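Why Are Some Things Shiny?

Rub an apple on your sleeve and it starts to gleam. Look at a spoon and there's your own face, stretched like a balloon! But a woolly sock never gleams, however hard you rub it. What's going on?

It all starts with light. Light travels in straight lines, and it is fast. When it hits something, some of it bounces off, and the bounced light that reaches your eyes is what lets you see the thing at all. Every object you can see is bouncing or making light, even your sock.

Now think about a ball. Throw it at a smooth playground wall and you can guess where it will go next. Throw it at a heap of rocks and it could fly off anywhere. Light does the same. On a very smooth surface all the light bounces off in a neat, tidy way, and we call that shiny. On a bumpy surface it scatters all over the place, and we call that matt (it rhymes with cat).

The bumps can be tiny, far too small to feel. A sheet of paper seems smooth under your finger, but a microscope set to 200 times bigger shows a tangle of fibres like a bird's nest.

You can see this outdoors too. On a still morning the lake at Flarnau is so flat that the hills hang upside down in it. Then the wind gets up, the water goes wrinkly, and the hills vanish!

Try it yourself
You will need kitchen foil and a torch.
1. Tear off a piece of foil and keep it as flat as you can.
2. Shine the torch on it in a dark room and look for the bright patch on the wall.
3. Scrunch the foil up, open it out again and shine the torch once more.
What happened to the patch?

Curved shiny things have a trick of their own. A flat mirror can show you a whole window, but on a rounded surface only a small part is tilted just right to bounce a lamp's light into your eyes, so you get one little bright spot. Artists call it a highlight, and they often paint it last, with a single dab of white. Look for the one near the top of the glossy brownish-orange cap, and then go hunting for more on marbles, taps, grapes and the end of your own nose! 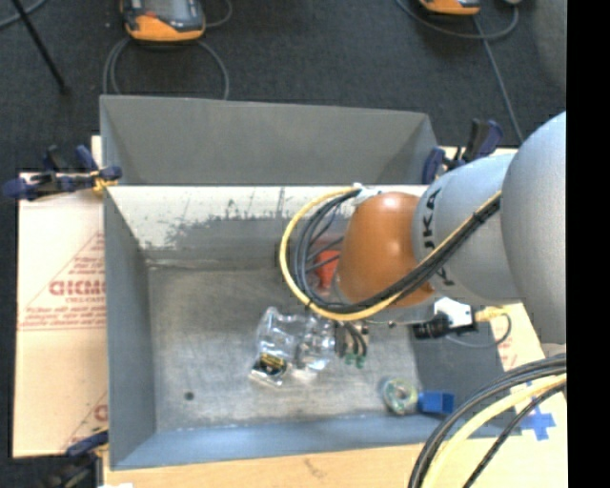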